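社区活动室的玩具厨房重新开张，六月起每周一上午开放

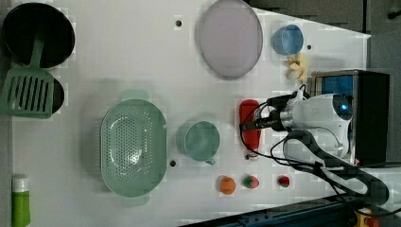 布里勒街坊中心二楼那间朝南的活动室，停了整整一个春天，这个月终于又热闹起来了。熟悉这里的家长应该都记得，原来靠窗的那张“小饭桌”用了好些年，桌面磨得发毛，边角也翘了，孩子们趴在上面“炒菜”的时候，袖口老是被勾住。三月里水管检修，整间屋子顺势清空，大家商量着干脆把玩具厨房也从头理一遍，旧的洗，坏的换，缺的补。如今摆出来的这一桌，颜色清清爽爽，白色的桌面上有黑色的圆煎锅，绿色的漏铲就搭在锅边，旁边一只淡绿色的椭圆沥水篮，两头带着扁扁的把手，还有同样淡绿的马克杯、浅蓝的小杯子和一只大大的淡紫色椭圆盘子。吃的东西也不少，一小堆浅黄色的香蕉，一颗红红的草莓，都是孩子小手刚好抓得住的大小。

张罗这件事的是中心的活动协调员卡里·达姆高（Kári Damgaard）。他说起这间玩具厨房来，话匣子一打开就收不住。最早的一批锅碗是邻居们各家凑来的，有的是孩子长大了用不上，有的是搬家时舍不得扔，抱着一只纸箱就送上来了，所以颜色大小从来对不上，盖子比锅多，勺子永远不够分。“孩子们倒是不在意，”卡里说，“有个小姑娘拿茶杯盖当了一整个冬天的煎饼，天天端来给我吃，我也就天天吃。”

这一次整理，前后花了三个周末。第一个周末只做清洗，所有能下水的东西都用温水和中性皂液洗过，再铺在毛巾上晾干；第二个周末分拣，凡是开裂的、掉漆的、拼缝松动的，一律收走；到了第三个周末才轮到补货和摆放。本地的家居小店哈米科（Hamico）捐了一批锅具和餐盘，巴比耶里（Barbieri）面包房则出钱添置了玩具蔬果，还顺带送来一篮真的小餐包，给干活的人当点心，据说不到中午就吃得一个不剩。

至于为什么偏偏要留着厨房，而不换成更时兴的玩意儿，中心里也认真讨论过几回。退休的幼儿园教师普雷本·布伦达尔（Preben Blöndal）每周来这里给孩子们讲故事，他是坚定的“厨房派”。在他看来，过家家是最经得起玩的游戏，两岁的孩子可以只管把香蕉放进锅里再拿出来，来来回回乐此不疲；四五岁的就要开饭馆了，有人掌勺，有人点菜，有人负责收钱，偶尔还有人专门负责投诉汤太咸。他还留意到，平日里不大开口的孩子，手里端着一只盘子的时候，话常常会多起来。“总得问一句客人要吃什么嘛，”他笑着说，“一问一答，就聊上了。”

家长们的反应也很热络。重新开放的头一天上午，门口的鞋架早早就摆满了，晚到的几位只好把鞋子排在走廊里。一位带着双胞胎来的妈妈说，她家两个孩子在家里为了一只玩具锅能吵上半天，到了这儿反倒有商有量，一个管锅，一个管铲子，过一会儿再对调，她坐在旁边总算喝完了一杯热茶。也有外婆外公辈的来客，本来只打算坐着看看，结果被孙辈拉去当了“顾客”，连着吃了好几道菜，桃子炖草莓啦，香蕉汤啦，还得每道都夸上两句。

为了让大家都玩得舒心，中心也定了几条简单的规矩。进门请脱鞋、洗手；玩具蔬果请不要带出活动室（上回有一颗西红柿在婴儿车里旅行了两个星期才回来）；孩子爱往嘴里放的小件，用过之后请放进门边的蓝色盆子，下午会统一清洗。三岁以下的小朋友请由大人陪在身边。收摊之前照例放一段收拾歌，大家一起动手，锅归锅，盘归盘，收得慢一点也没关系，卡里说他从来不赶人。

活动室的墙上还留出了一块地方，准备挂孩子们自己画的“菜单”。第一张已经贴上去了，画的是一只非常大的盘子，里面有一颗非常小的草莓，旁边歪歪扭扭标着价钱：一百块。普雷本看了很久，表示这家馆子他恐怕只能在生日那天光顾。想让孩子参加画菜单的家长，来的时候跟工作人员说一声就行，纸和蜡笔都备好了，画完可以当场贴，也可以带回家慢慢画，下回再拿来。

接下来还有一件事要麻烦各位街坊。玩具餐具眼下基本够用，但扮家家用的小围裙只剩下寥寥几条，周一孩子多的时候，总有人轮不上。手巧的邻居如果家里有闲置的棉布，欢迎裁几条送来，花色不限，长度到孩子膝盖上方就好，带子请缝牢一些，因为它们难免要被当成缰绳、尾巴和各种别的东西。宾代蒂（Bindetti）裁缝铺的师傅已经答应帮忙锁边，布料可以直接放在铺子里，也可以交到街坊中心一楼的服务台，袋子上写“厨房”两个字即可。

玩具厨房六月起每周一上午开放，不收费，也不用预约，来了上二楼右手边第一间就是。楼梯口可以停婴儿车，电梯在走廊尽头。遇到下雨天人会多一些，屋里坐不下的话，隔壁的阅读角也会一并打开，茶水和饼干照旧放在窗台边，请大家自取。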